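Zulledia Bedding Size Tables

Overview
Zulledia is a set of plain-text tables listing mattress and fitted sheet sizes. It covers 47 named sizes and 300 sheet records. The tables were compiled by Nisreen Salameh from printed care labels and store listings.

Contents
sizes.csv — one row per named mattress size, with width and length in millimeters
sheets.csv — one row per sheet, with pocket depth, fiber content and label shrinkage
regions.csv — 13 region codes and the size names used in each

Units
All lengths are stored as whole millimeters. Values printed in inches were converted and rounded once, at import. The original string is kept in the raw_label column.

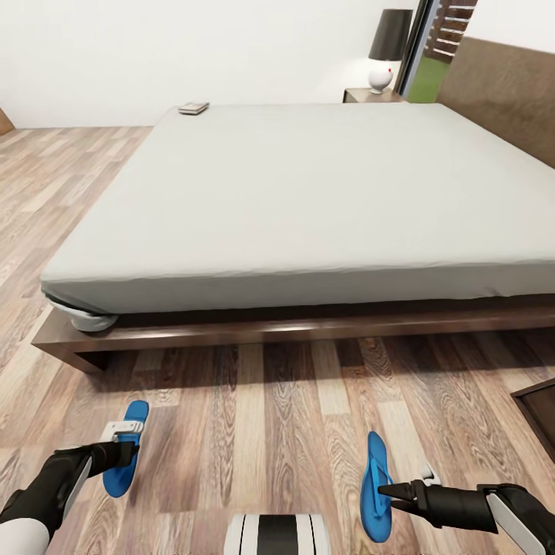
Pocket depth is measured from the top seam to the inside edge of the elastic, with the sheet unstretched. Labels that give only a maximum mattress height are stored in max_height, and pocket_depth is left blank. Do not merge the two columns.

Known issues
"Queen" maps to more than one size across regions. Join on size_id, never on size name. Shrinkage is missing for most records imported under the Hodemer tag. Split-head sizes are not covered.

Changes
The September release renamed depth to pocket_depth and removed duplicate rows.

License
Free to use and modify with credit to Zulledia.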